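Chapter 3
Small Clothes, Flat Surfaces: Folding and Wrapping for the Under-Twos

What this chapter covers
Setting up a table for small garments
Laying out a sleeveless top
The three folds we use for baby clothes
Wrapping and bagging without creasing

I came to baby clothes late. By the time I took over the folding table at Hisodden I'd spent years on men's shirts and bed linen, and I thought anything that small would be a doddle. It wasn't! A shirt has a collar, a placket, long straight seams, all sorts of things to line up against. A vest for a six-month-old has hardly any straight lines in it at all. You smooth one shoulder and the other one creeps up, you tuck in a side and the hem goes wonky, and before you know it you've got a little cotton parcel that looks as if someone sat on it.

My first week was mostly spent refolding things that Vasanthi Liyanage had already seen and quietly put back in front of me. She ran the children's side of the shop and could do a whole rail while I was still fussing over a bib. I've borrowed a great deal from her in these pages, and where her way and mine disagree I've tried to give you both.

If you've worked through Chapter 2 you'll already have the basic half fold and the thirds fold in your hands. Keep them, because we'll be shrinking both. If you've skipped ahead (people do, I would), go back and at least try the exercise with the tea towels before you start here.

3.1 The table

Start with a clear patch of table, at a height where your elbows can bend comfortably. I like a plain, pale, smooth top. On a busy pattern I lose sight of the edges of small things, and on rough wood a fine knit snags the moment you drag it. If all you've got is a scrubbed kitchen table, spread a clean sheet over it and pull it tight.

Give yourself far more room than the garment seems to need. The wrapping and the bags want to be within reach but well back, so your forearms have the front of the table to themselves. I put mine along the far side and leave everything in front of it bare until I'm ready to lay the first piece down.

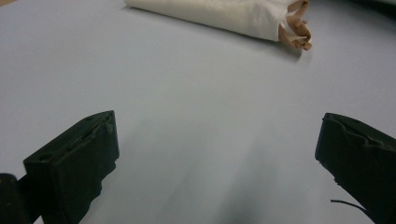 Fig. 3.1 A white bundle with crumpled brown paper handles, kept back from the working area.

Light matters too, though less than people think. A window to one side is lovely, as the creases throw little shadows and you can see which ones need attention. Straight overhead light flattens everything out and you only find the crease when you pick the thing up. At our Umbridge workshops the room was lit entirely from above, and we got into the habit of running a palm over each piece before folding. Do that anyway. Your hand will find a ridge that your eye has missed.

A word on hands, while we're here. Wash them, dry them properly and go easy on the hand cream. I once left a perfect thumbprint on the front of a christening gown and I still think about it.

3.2 Laying out a sleeveless top

We'll begin with a sleeveless top, as there are no sleeves to manage and you can put all your attention into the neck and shoulders. Those are the bits a customer (or a grandmother opening a present) looks at first.

Lay the top face up. Don't tug at the hem to straighten it. Hold it lightly at both shoulders, lower it so the bottom edge touches the table first, and let the rest follow. Then look at the neckline. If the garment has a contrasting binding you're in luck, as the coloured edge shows you straight away whether the curve is even. A dark edge on a pale knit is the easiest thing in the world to read, and I always hand beginners one of those before I let them loose on plain white.

Next come the shoulders. They will be rumpled, they always are, and the place to begin is the seam. Put one fingertip on the shoulder seam and stroke outwards towards the armhole with the other hand, then do the same on the other side. Leave the neck alone while you're doing this. Soft knits stretch, and a neckline that's been pulled about takes a wash to recover.
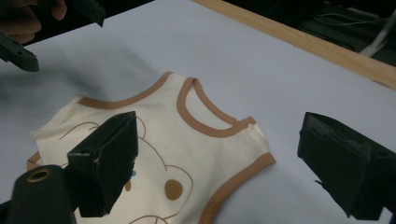

Fig. 3.2 Cream sleeveless top with tan-brown binding and a bear print, laid out flat. Note the soft creases at the upper left shoulder.

Now the armholes. On a garment this size the bound edge likes to roll under, and you may find that only a short stretch of it is showing on one side while the other is on full view. Slide a finger beneath the fabric and ease the hidden edge out. Both armholes should be visible before you make a single fold. If one is tucked under, your sides won't match, and you'll be scratching your head over it three folds later.

Last of all, the print. An animal face is a gift to a folder, as you can see at once when it's off centre. Try to find a feature near the middle, a nose or a button, and treat that as your centre point. Lech Zieliński, who taught the evening course with me, used to insist on measuring from the side seams instead. He's right that prints aren't always put on straight. I still go by the face, and I'd rather have a level bear than a level seam, but try both and see which you prefer.

3.3 The three folds

The side tuck. Bring each side in towards the middle, stopping short of the main part of the print. The new edges should run parallel. For anything under a year old this will be a narrow tuck, often no wider than two fingers.

The hem lift. Take the hem up and over so that it rests just below the neckline. Support the fabric with your whole hand underneath. If you pinch it at the corners, the middle sags and drags the print down with it.

The turn. Slip one hand under the folded piece, put the other on top, and flip the lot over together. What you see now is what goes on the shelf, so give the neckline a final look.

That's the Malinowski fold, more or less, as it was taught to me. Some people add a second hem lift to make a smaller parcel. I'd keep that for drawers, as it puts a crease right across the front and a printed design doesn't thank you for it.

3.4 Wrapping and bags

Fold your paper before you put the garment anywhere near it. Crumpled paper passes its crumples on, and a soft knit picks them up overnight. Paper handles need a bit of care as well. They get twisted in storage, so open them out with your fingers and lay them away from the clothes.

When we packed the Plakville order, 300 pieces in all, we stacked the tops five to a pile, neck to hem and then hem to neck, so that the thicker ends didn't all sit on the same side. It kept the piles level and I've done it that way ever since, even for my own airing cupboard.

Try it yourself

Find a sleeveless top or vest, the smaller the better, and lay it out as described in 3.2. Leave it for a few minutes before you fold, then look again and see what has moved. Fold it, turn it, and set it aside. Do the same piece again without looking at the instructions and compare the width of your side tucks with the first attempt.

Keep the top to hand for Section 3.5, where we add sleeves.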